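Door Knockers and Phone Callers Wanted for the Binatdale County Council Race

Posted Friday, July 19, 2019

The Kozłowski for County Council campaign is looking for people who like talking to their neighbors, and who can listen to them too, even when the neighbor in question has been saving up a complaint about the storm drains since last winter. We have paid canvasser spots open through the special election in December, and plenty of unpaid ones for folks who would like to help out on a Saturday or make calls from the kitchen table after supper.

If you have never worked on a campaign before, please don't let that stop you. Most of us hadn't either! Krystyna Olszewski, our field director, started out by dropping off a plate of sandwiches at the office and somehow never went home, and she will walk your first route with you. You don't have to be registered with any party, and you don't have to agree with every line in our platform. You do need to be polite on a porch. 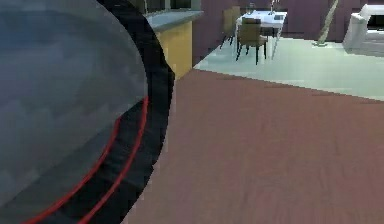 Gray surface with a black band, computer rendering.

What the work is like: canvassers go out in pairs, weekday evenings and weekend afternoons, mostly in Ramham and the streets north of the river. A full route is up to 185 doors, and it's fine if you don't finish it. You'll talk about the bus cuts, the library hours and the proposed sale of the old fairground, write down what people tell you (in their words, please, we really do read them), and leave a card where there's no answer. Phone callers work from a list and a short script, which you are welcome to bend a little once you get comfortable with it.

Pay and practical things: paid canvassers receive $500 a week for a part-time schedule, plus mileage. You must be 18 or older and able to walk for a couple of hours with a break in the middle. A car is nice to have. Spanish or Polish is a big plus, and so is knowing which dogs on Trikulik Avenue are friendly.
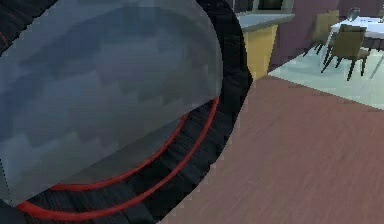 Do I have to live in the county to apply?
Anyone in the state may apply, though we'll give first pick of the paid spots to people who live in Binatdale or Ramham.

To apply, send a few lines about yourself to Przemysław Tokarz at the campaign office, 896 Trikulik Avenue, or just stop by any weekday afternoon and ask for him. A resume is fine if you have one handy. Tell us which evenings you're free, whether you'd like doors or phones, and the names of 2 people who can vouch for you. Marianna Śliwiński handles the phone team and will call you back herself, usually in the evening, so please pick up if you see a number you don't know.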